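1st August

My sister-in-law asked me over dinner whether she should hold off buying a new dishwasher, on the grounds that a robot will be washing up for all of us in a year or two. I laughed, then spent the whole drive home wondering if I'd been unfair. So this is my attempt at a proper answer, with the usual warning that I am a person who fixes computers for a living and reads too much about machines at bedtime.

The short version: buy the dishwasher.

The longer version starts in February, when I went to an open evening at Undale, a repair and refurbishing place on the edge of town. They take in old office computers, strip them, test the bits and sell on whatever still has life in it. I did that sort of work for 12 years and my thumbs have never forgiven me. They've been trying out a robot arm for part of the job, running on software from a little outfit called Magesa, and I was dying to see it (I got there twenty minutes early and had to sit in the car).

Now, if you've never handled a desktop processor, it's a small square thing with a metal lid, and it is a complete pest to hold. You want it by the edges. You don't want your fingers on the underside, and on plenty of the older ones the underside is all pins, so one careless squeeze and you've spent your tea break straightening them with a craft knife. I once dropped one into a carpet. We don't talk about that. 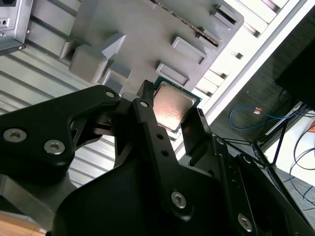
*Holding a processor by its edges, next to the grey tray. My old job, more or less.*

I'd gone expecting to be smug and I came away quite taken with it. Picking up something small, flat and shiny is exactly the sort of thing machines used to be hopeless at. Shiny lids are awful for cameras -- they pick up whatever light is in the room, so the same part looks silver one minute and pink the next. And there's so little to grab! A person does it by feel without a thought. You nudge the thing until it tips up against something, get a nail under it, and off you go.

The chap running the evening told us they'd given it 600 goes at the processor job over the winter, and that it was getting better but still needed somebody nearby. He wouldn't be drawn on a percentage, which made me like him more. He did say the arm took about 46 seconds over each one. I used to do it in two or three, while listening to the cricket.

But that's a workbench. The part is always the same sort of part, the tray stays put and the cat doesn't walk through the middle of it. My kitchen is another matter. Last night's washing up had a colander in it, a wine glass, a baking tin with something welded to the corners, and a wooden spoon that had got itself wedged in the handle of a mug. Every one of those wants holding differently, and two of them want holding differently once they're soapy.

Fisik, who make one of those home robots you see in adverts, put out a video in which theirs loads 20 plates into a rack. Very smooth, lovely music. All the plates matched, though, and they'd all been rinsed. I'd like to see it meet my baking tin.

I do think shops and repair benches will get there well before houses do. Sorting, putting parts in trays, taking them out again, all that dull fiddly stuff that ruins your hands -- I'd have given it up gladly, and I can imagine a place like Undale having a row of arms at it before long. Folding towels, maybe after that. I have my doubts about duvet covers, which I can't manage myself.

Anyway, she's gone for a Zomden in the end, the slimline one, because the full-size model wouldn't fit next to the boiler. It comes next week and I've been roped in to help with the plumbing. If anyone's fitted one and knows whether the waste hose reaches round a corner, please leave a comment, as the manual is no help at all.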